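Lutine Folding Workbench Review: Two Summers in the Garage

Posted October 15, 2026
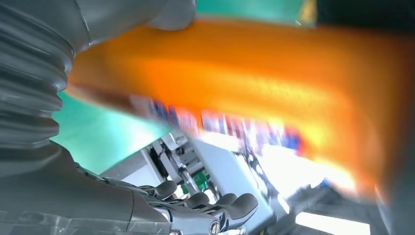 Three articulated robotic fingers pointing right, with a gray ribbed bellows at left.

I bought the Lutine in July of last year to replace a pair of sawhorses and a sheet of plywood. The garage has to hold a car in winter, so a fixed bench was out. I paid $110 for it on sale and have used it most weekends.

Setup out of the box took longer than it should have. The legs come folded and the top comes in two halves that bolt to a steel rail. The printed instructions show the rail the wrong way around in the second drawing. If the bolt holes don't line up, flip the rail and try again. After that first assembly you only have to swing the legs out and push down the lock bars.

Open, the top is 24 inches deep, enough for cutting shelves, gluing up a small drawer or holding a bike wheel. The rating on the box is 600 pounds. I have never put anything near that on it, but I have stood on it to change a garage door bulb and it didn't move. Planing is another matter. Push hard along the length of a board and the whole bench walks across the floor. I put rubber stair tread under the feet and that mostly fixed it.

The vise is the weak part. Two cranks move the front half of the top in and out, and they have to be turned together or the jaw goes in crooked. One crank handle worked loose in the first month. A drop of thread locker took care of it. The jaw holds flat stock fine - round stock tends to creep unless you use the V-groove.

The plastic bench dogs that come with it are not good. Two of mine snapped. I bought a set of Mangubat aluminum dogs and they fit the holes with a little play. I'd plan on buying them with the bench.

Before this I had a Storngate folding bench. It was lighter and easier to carry up the basement stairs, and the latch was better. But the top was particle board and it swelled at the edges after one damp spring. The Lutine top is bamboo, and apart from some glue stains and one saw cut that was my own fault, it looks the same as when I got it.

Folded, it hangs on two wall hooks and sticks out less than a bicycle would. The carry handle is on the wrong side of the balance point, so one end drags when you walk with it.

The Skaluvness bench sells for a bit more and has a quick-release jaw. I tried one in the store and liked the jaw, but the legs felt thinner. If you mostly clamp small parts, look at that one first. For sawing, sanding and general repairs I would buy the Lutine again, at the sale price.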